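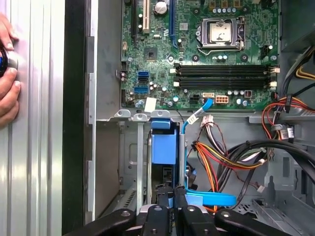 Open computer case with the motherboard in place.

The Road to Wasturberg

The bus left Jerkmont at 6:40 on Saturday morning with eleven seats taken. Awuor Sang sat behind the driver because she wanted to see the road. She had a guidebook in her lap, open to the page on Wasturberg, and she had read it enough times to know it by heart. Founded 1709. Salt market, bell tower, covered bridge. More than 166 steps to the top of the tower. Closed for lunch.

Her mother's aunt had lived there for one winter and had talked about it for the rest of her life. She never said much about the tower. She talked about a bakery on the river side of the bridge, and a woman named Margit Rønning who let her sleep over the ovens when the boarding house ran out of coal.

"First visit?" the driver asked. Her name tag said Ronja Backlund.

"Yes."

"Get off at the second stop. The first one's closer on the map, but it's all uphill from there."

They drove through Huton without stopping. It had a gas station, a church and a long brick wall with nothing behind it. After Huton the road followed the river and the fog came in, and for a while there was only the yellow line and the sound of the wipers.

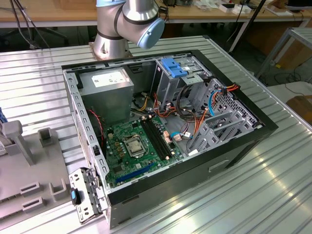 Awuor got off at the second stop. The fog had not lifted. She could hear water on her left, so she walked that way, past a shoe store and a bank, until the street ended at the bridge. It was shorter than she had pictured. Halfway across, an old woman was leaning on the rail with a shopping bag between her feet.

"The tower's the other way," the woman said.

"I'm looking for a bakery. It used to belong to Margit Rønning."

The woman looked at her for some time. "That's a dentist now," she said. "It was a bakery, then it sold lamps, then it was empty. What do you want with it?"

Awuor told her about the winter and the coal. It took longer than she meant it to. When she was done, the woman picked up her bag and held out her free hand.

"Maj-Britt Bakke. I bought bread there every morning before school. Come on, I'm going that way."

The dentist was in a narrow building with green shutters, number 207. The blinds were down. Maj-Britt went around the side, where a brick chimney ran up the wall from the ground to the roof, and put her palm flat against it.

"The ovens were behind here," she said. "They took them out. They left the chimney - it would have cost too much."

Awuor put her hand next to Maj-Britt's. The brick was cold and a little damp. She looked up at the one small window under the roof. Somebody had set a row of jars on the sill.

"Is that the room?"

"It must be. There's only the one."

They stood there until the bell rang nine. Then Maj-Britt said she had fish in the bag and had to get it home, and that there was coffee if Awuor wanted some. Awuor closed the guidebook and went with her.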